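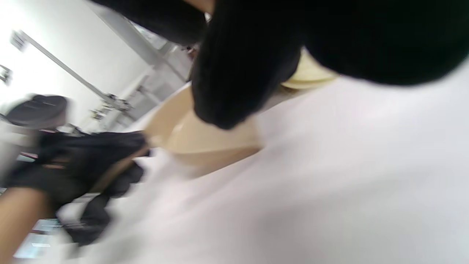
Sriwong Community Library Extends Evening Hours

The Sriwong Community Library will remain open until 9 p.m. on weeknights beginning in November, following a trial period that the library's director, Kanyarat Intarasuk, describes as the most closely watched change in her time at the institution. She spoke with the newsletter on October 24, 2025.

Ms. Intarasuk said the proposal began with a survey sent to cardholders last spring. The library received 775 completed forms, and the most frequent request was for a later closing time. "Many of our members finish work at six and have children to collect," she said. "By the time they reached our door, we were turning off the lights."

The trial ran for four months at the main building on Skalcombe Road. The reading room, the children's shelves and the local history desk stayed open throughout, while interlibrary loans continued to close at five. Ms. Intarasuk said the library borrowed 600 additional titles from the county collection for the period, most of them language courses and large-print fiction, and that these were rarely on the shelf for long.

Asked about cost, she said the extra hours have been funded through the coming year by a grant and by savings on the heating contract. Two part-time positions have been added to the evening desk. "We did not want to stretch the day staff," she said. "They were asked early, and their answer was clear."

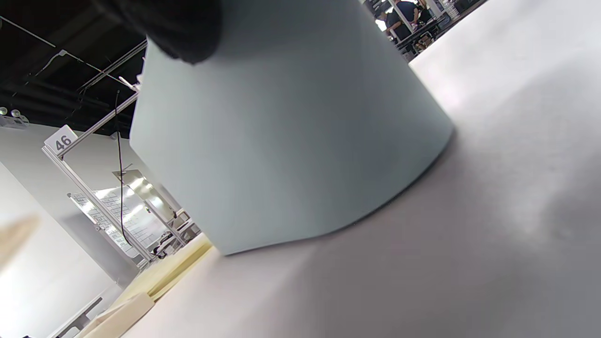 Rungnapa Chaimongkol said the later hours had changed how she studied for her bookkeeping certificate, and that she had used the quiet room three evenings a week until her examination. She asked that the library consider Sunday afternoons next, when the buses still run and the building is closed.

Ms. Intarasuk said Sunday opening is under review – a decision is expected in the spring – but that it would require a separate agreement with the town on parking and security. She added that the evening schedule does not apply to the branch at Widier, where the building is shared with the elementary school and must be locked by seven.

The library holds 2,000 items in its local history collection, including parish maps and the minutes of the former growers' association. Part of that material will be available to evening visitors by appointment. Requests should be made at the history desk one day in advance, and original maps may be viewed only at the desk.

Cardholders do not need to register again to use the library in the evening. Children under 12 must be accompanied by an adult after six.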